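Print this page | E-mail this page

4.2 Checking the pose stream before you record

Niduma Capture merges gripper tracking and camera images into one file. The status page will tell you the merge is good. Treat that as an opinion and check it yourself.

1. Start the server and open the Streams tab. Wait for both grippers to be listed.
2. Set the image delay to 4 frames. The automatic setting has never given Svenja Kofler the same value twice, so we leave it off.
3. Hold each gripper still and watch the drift figure. Anything over 420 means a restart.
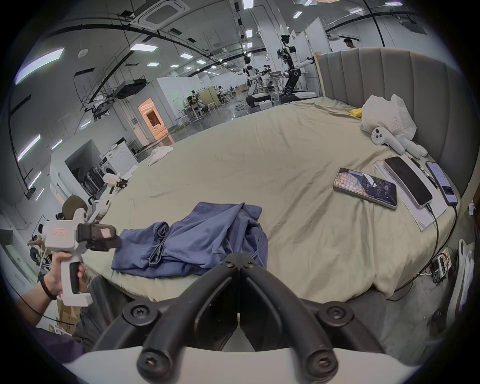 Garment folding is the task that shows up bad timing soonest. A rigid block forgives a late pose, and the planner will appear to work when it doesn't. Run the check on a single crumpled garment, like the blue one on the green sheet, with a gripper in each hand. Femitura's notes claim that any object will do. We have not found this.

4. Record one short fold, then replay it at quarter speed with the pose overlay on.
5. Compare the moment the fingers close in the image with the moment the width trace drops. If they differ, go back to step 2.

Note: "Confidence" on the replay screen is worked out from the tracker alone. It knows nothing about the cloth. Build 335 showed full confidence on a file with no images in it. 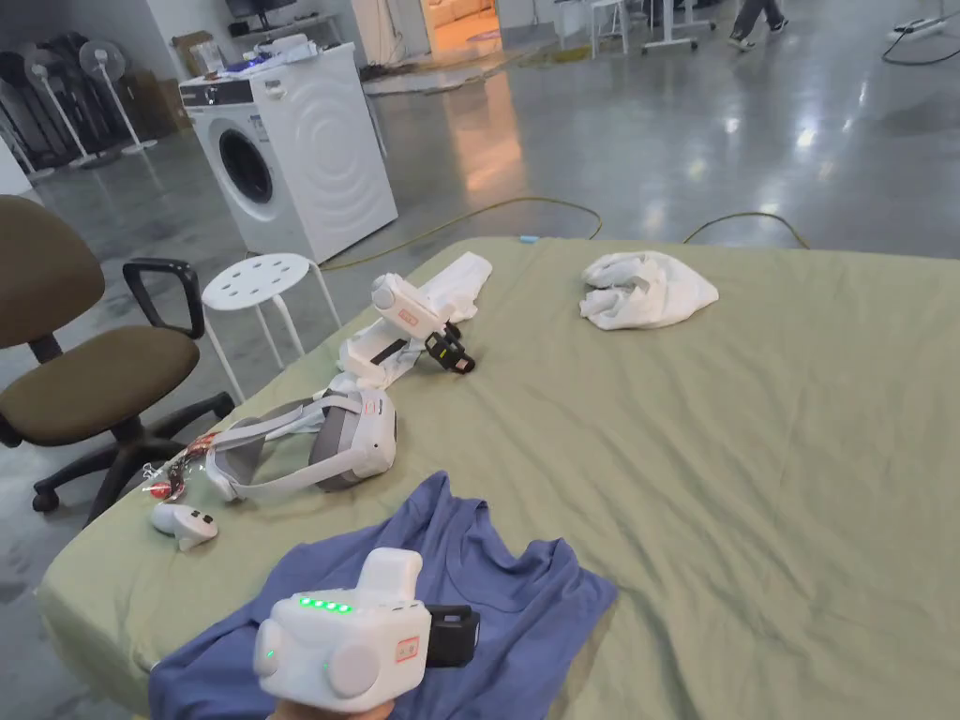

Fig. 2. White gripper held over the blue cloth, indicator lights green.

Caution: Green lights do not show that the clocks agree. Only the replay does.

6. Save the file and write the delay value in the session log by hand. The export tool drops it (fault 697, reported by Mbali Sithole, still open).

Print this page | E-mail this page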